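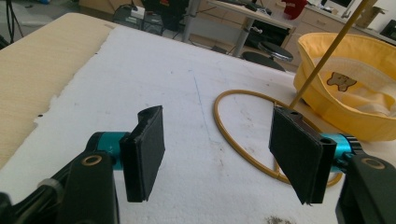
Figure 3. Two-finger gripper over a white work surface.

4.2 Backing tracks and tempo drift

Same listening set as in 4.1. We pulled 1,016 guitar backing tracks from the Telladex catalog, threw out duplicates and anything under a minute, and kept 975. Mostly blues and acoustic folk, a little jazz. Key and tempo labels came from the uploaders and are not always right. Half-time labels are the usual problem (a slow blues tagged at double speed, or the other way round). Fixed by hand where we caught it.

Drift was measured from the first clear downbeat to the last full bar. Intros with no drums were skipped. For live recordings we used the Jedska beat tracker with the default settings, then checked the loud passages by ear, becuase crowd clapping throws it off badly. Clapping on two and four is fine. Clapping on everything is not.

Live tracks sped up. Not a surprise. Most of the change comes in the last chorus, and solo acoustic players move more than full bands do. Fingerpicked songs drift less than strummed ones, at least in the folk group; the blues group was too mixed to say. Studio tracks hardly move at all, apart from the older ones cut without a click.

Players in the practice test (see 4.3) were given 30 minutes with each track type. Several asked for the drifting versions again. Elsie Tomoana, who ran the sessions, noted that players looked up from the fretboard more often with the live tracks, but we did not score this and make no claim from it. Comments on feel are in Appendix B, lightly edited.

One open point. The Bouvier set used in earlier work has chord charts and ours dosn't, so the harmony results are not directly comparable. Charts for the folk group are planned for May. Blues group later.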